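Ticket 863: brazo derecho pierde la muñeca al estirarse hacia la barra
Estado: abierto, con apaño puesto
Taller compartido Drummond, celda de los dos brazos

Compartir 9 · Comentarios 4

Copio aquí lo que tenía en la libreta, que si no se pierde. Voy con prisa, perdón por el desorden.

Síntoma: el brazo derecho va bien abajo. Coge, suelta, gira, todo. En cuanto estira el antebrazo para ir a la percha colgada, la controladora Clondevia deja de ver los servos de la muñeca y el brazo se queda tieso donde esté. No cae, mantiene par en el codo. La pinza no responde a nada. Hay que cortar, volver a casa a mano y arrancar otra vez.

El izquierdo con el mismo programa en espejo no lo hace. O no lo ha hecho mientras yo estaba, que no es lo mismo.

Fuente: Flumstead, la de siempre. Carril de aluminio delante, los dos brazos atornillados al mismo carril. Rutina de prueba: tela de cuadros en el centro, percha en la barra de arriba. 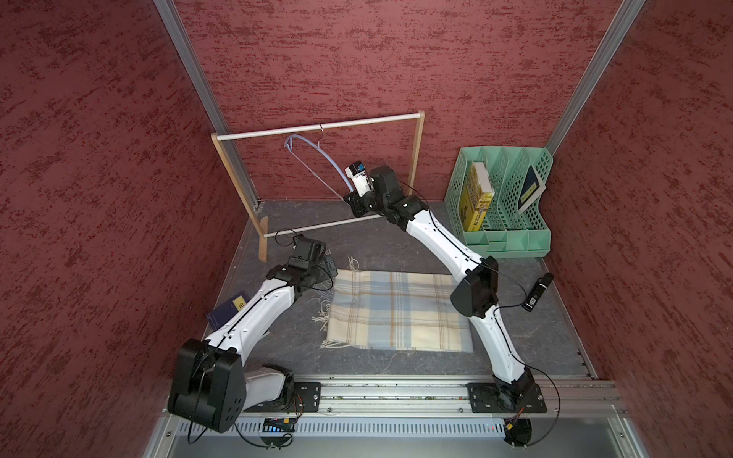

¿Se puede cambiar el cable del bus sin desmontar el brazo entero?
Con soltar la tapa del codo y la de la muñeca basta, siempre que se deje el brazo apoyado en algo y la fuente desconectada.

Primera sospecha, alimentación. Pico de consumo al levantar el codo, caída de tensión, servo que se reinicia. Medido en el conector de la base con el brazo moviéndose: la Flumstead aguanta. Medido en la muñeca: también, menos justo cuando se corta, que ahí ya no sé si mido causa o consecuencia. Cambié la fuente por la del otro banco un rato. Igual.

Segunda, firmware. Volví a la versión de noviembre, que en su día iba fina. Igual. Subí otra vez a la actual. El registro solo pone "timeout bus 2" y se queda tan ancho. No dice qué servo. Abrí petición para que lo diga, a ver.

Tercera, identificadores repetidos. Repasados uno a uno desde la consola. Ninguno repetido. Perdí media tarde con esto y era lo más facil de comprobar, tenía que haber empezado por ahí.

Mientras tanto aproveché para mirar si la cámara de muñeca también se caía al mismo tiempo. No. La imagen sigue llegando con los servos muertos. Va por su propio USB, así que descartado el hub y descartado que el equipo se atragante. Con la manta doblada delante se ve hasta la trama de la tela, lo que está muy cerca sale borroso pero para esto da igual.

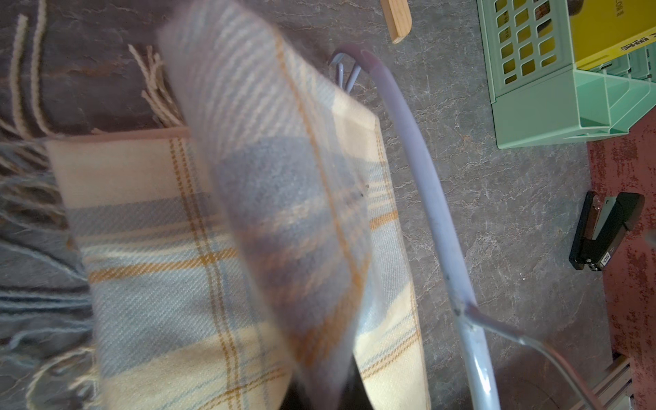 Prueba con el cable suelto

Aquí cambió la cosa. Quité las bridas del lado del codo derecho y dejé el cable del bus colgando por fuera, feo pero sin tirar de nada. Repetí la subida a la barra. Sin cortes. Repetí más veces, sin cortes. Volví a poner la brida en el mismo punto y a la primera subida, timeout.

O sea, mecánico. El cable queda corto cuando el codo abre del todo. Lo puse yo así cuando recoloqué la cámara, para que no bailara, y no lo probé con el brazo estirado. Culpa mía, apuntado.

Lo que no cuadra: con la brida puesta, si tiro del cable con la mano hasta donde calculo que tira el codo, no se corta. Solo falla en movimiento. Me huele a terminal mal crimpado dentro de la muñeca, que aguanta tirón recto pero no torsión. La brida sería lo que lo destapa y no el fallo de verdad.

Para no mezclar cosas pasé la misma rutina con el izquierdo, bajando hasta la tela, con la cámara grabando y el registro abierto al lado.
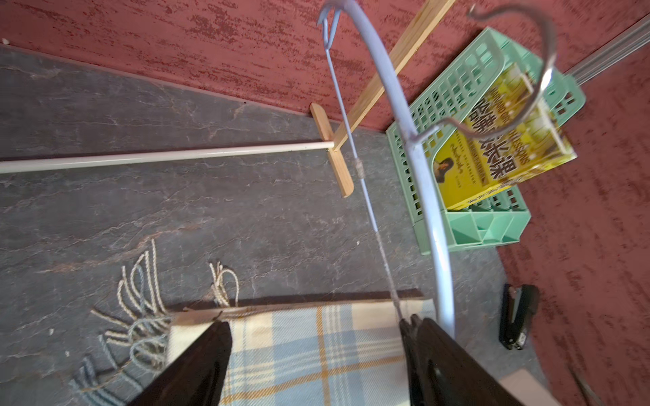 El izquierdo en esta rutina no ha dado ningún timeout. Su cable va por encima del eslabón y tiene holgura de sobra, asi que el derecho habrá que pasarlo por el mismo sitio y olvidarse del recorrido por el lateral. Hace falta una brida nueva y un trozo de malla. Malla hay en el cajón del banco grande, bridas finas no quedan, alguien que compre.

Orden de lo hecho hasta ahora, por si otro lo retoma:

1. Fuente cambiada y vuelta a poner. Sin efecto.
2. Firmware atrás y adelante. Sin efecto. Está puesta la versión actual, no tocar.
3. IDs repasados. Bien.
4. Brida del codo derecho fuera. Ya no se corta.

Pendiente: abrir la muñeca derecha y mirar el terminal. Recrimpar aunque parezca bueno. Tirar cable nuevo con holgura. Probar con más de 9 subidas seguidas y, si aguanta, cerrar.

Otra cosa, que seguramente es ticket aparte. Con piezas finas y lisas la pinza cierra hasta tope de par y se queda ahí empujando. En plástico redondo no me gusta, calienta el servo para nada. Bajé el límite en la config de pruebas, no en la buena.

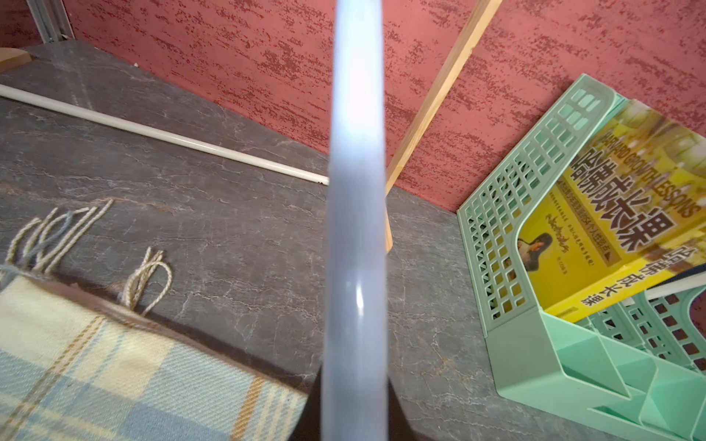

drikisix · 8 de febrero de 2021 · en Robots caseros / Averías

Sobre el límite de par, el valor está en el fichero de la pinza, comentado con mis iniciales. Si alguien va a coger la tela que lo suba otra vez, con el valor bajo el tejido grueso se puede escurrir. Lo ideal sería un perfil por objeto, pero la Clondevia solo deja un límite global por eje y cambiarlo en caliente a veces devuelve error. No lo he mirado a fondo.

Y por favor, hasta que el cable esté rehecho:

- no poner bridas en el codo derecho
- velocidad reducida en las subidas a la barra
- si sale "timeout bus 2", guardar el registro antes de reiniciar, que se machaca al arrancar

Dejo el ticket abierto. La muñeca la abro yo cuando tenga el juego de llaves pequeñas, que se lo llevaron a la otra mesa.

Me gusta 2 · Compartir · Ver los 4 comentarios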